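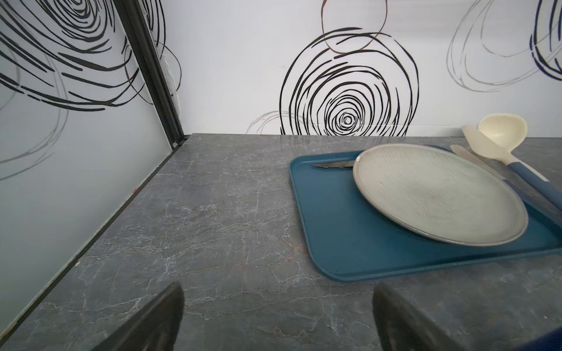 Re: [pit-and-stage] Foot mics for tap, playback tracks, small house

List: pit-and-stage
Topic: sound for dance
Reply to: list only

Replying to the list because the same question came in from two other houses off-list.

Quoted message:

> We open Illilow at the Jallurville Playhouse in February. The second
> act has a tap number with the full company, then a soft shoe duet.
> Music is from tracks, no live band. At the first run on stage the taps
> were loud in the front rows and gone by the back of the hall. We put
> floor mics along the front edge and now we get the track back through
> them, with a ring in the low mids when the chorus stops moving.
> The floor is Zalewska portable panel laid over the old deck. Desk is a
> Jistel. Should we be looking at wireless packs on the shoes, or
> more floor mics, or pre-recorded taps? Also the dancers say they are
> late against the track from upstage and we can't hear why.

There are four separate problems in there, and I would take them in this order: floor, mic position, gating, foldback. Shoe packs come last and I'll explain below why I wouldn't start with them.

1. The floor

Portable panel laid straight on an old deck acts like a drum. The taps excite the panel, the panel excites the air gap, and the air gap excites the deck. What the floor mics pick up is mostly the gap. The ring you hear when the chorus stops is probably the track doing the same thing to the floor at a lower level.

Walk the floor with hard shoes and the PA off. Mark any panel that sounds hollow or clicks at the seam with tape. Lay dense underlay in the gap under those panels first. Old carpet with the pile down works. Foam is too soft — it changes the feel for the dancers and they will complain, correctly, about their knees and ankles. Tape the seams again after each weekend if the building is unheated between shows, and check them before the half.

Do this before touching the desk. Every EQ decision made on a hollow floor will have to be made again.

2. Mic position

Boundary mics along the front edge are fine for a small house. What goes wrong is that people use too many. Each open mic costs you gain before feedback, and with taps crossing from one to the next you also get comb filtering. Start with 2, placed at the quarter points of the stage width, on a thin pad so they are decoupled from the deck. If upstage is weak after that, add one contact mic under the upstage center panel and bring it in low.

Do not tape a boundary mic across a seam. It will hear the seam and very little else.

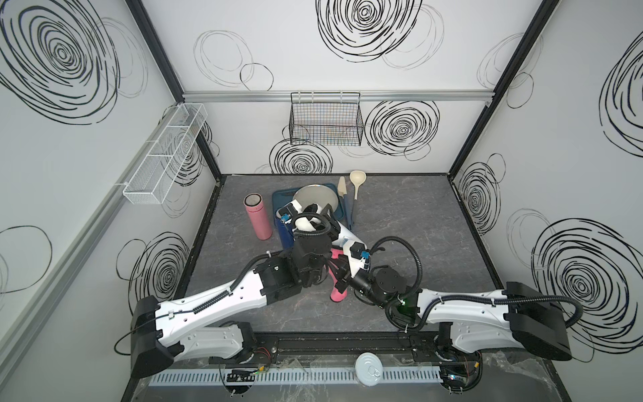
3. Filtering and gating

High-pass the floor mics well above where you would for speech. The part of a tap that reads at the back of the hall is the click, and the click lives high up. The thump will get to the front rows through the air without help from you. Pull the ring out with one narrow cut. If you need more than one cut, go back to section 1.

For the gate, key it from the contact mic if you have one. A contact mic hears feet and almost no track, so the gate opens on steps and stays shut on trumpets. On the Jistel the key source is on the second page of the dynamics screen, and it resets to "self" when you copy a channel. This has caught us more than once. Starting points that worked in our house, which seats more than Jallurville:

Range: 10 dB. Full closure sounds like a fault when the soft shoe starts.
Attack: as fast as the desk allows.
Hold: long enough to cover a shuffle, set by ear.
Release: medium. Shorten it for the tap number and lengthen it for the duet.

Save these as separate scenes. The duet needs its own gain structure, and trying to ride one setting through both numbers is how the sand step gets lost.

4. Foldback, and the "late" dancers

The dancers upstage are almost certainly hearing the main PA coming back off the rear wall. Sound takes about 1 ms per foot, so a dancer well upstage is working from a beat that is behind the one the front line hears. Multiply that by the depth of the stage and the ensemble smears. In our last show the worst case measured 20 ms, and that was enough to make a clean time step sound like gravel.

The cure is side fill from both wings at shoulder height, carrying the rhythm part of the track only. If your tracks came as a stereo mix with no separate click or drums, ask the supplier for stems early. Once the side fill is in, turn it down until somebody complains and then up one notch. Keep it out of the floor mics by angling the boxes upstage. Check the output delay too. If the wing sends were copied from the main outputs, they may have inherited the PA alignment delay.

5. Shoe packs and recorded taps

Shoe packs work, but they need a pair per dancer, they break, and someone has to mix them. For a company number I would fit them only to a featured soloist. Recorded taps are a matter of taste. They also lock the tempo and the choreography, so an injury in the run becomes a sound problem.

Our channel plan left floor mics on a group of their own with the fader at channel 7, next to the track, so that one hand covers both. I'd do the same again.

If you get a chance, post what the floor sounded like before and after the underlay. I have readings from sprung floors but very little on Zalewska panel over timber.
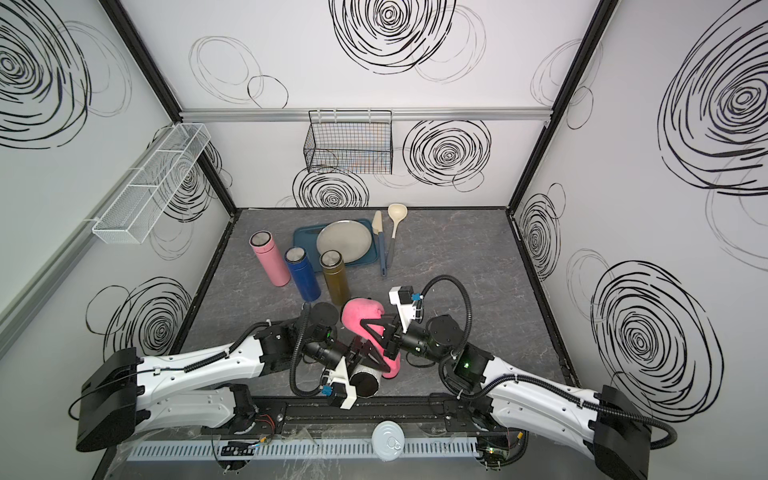
Comments

pitrail
Confirming the key source reset on the Jistel. It also happens when you recall a channel preset, at least on our firmware. We now check it at every preset.

upstage_left
We have the same panels. Underlay helped the thump but we still had a click at two seams until we turned the panels end for end. Worth trying before buying anything.

deckhand
What thickness of underlay? Ours lifted the edge enough to be a trip hazard at the wing entrance and we had to add a ramp strip.

pitrail
Thin stuff, one layer, stopped short of the edge panels. The edge was never the hollow part for us.

matinee
Side fill at shoulder height is a nuisance with flying scenery in the wings. We hung ours from the first boom on each side and got the Saturday matinee through without moving them.

Reply | Report | Older comments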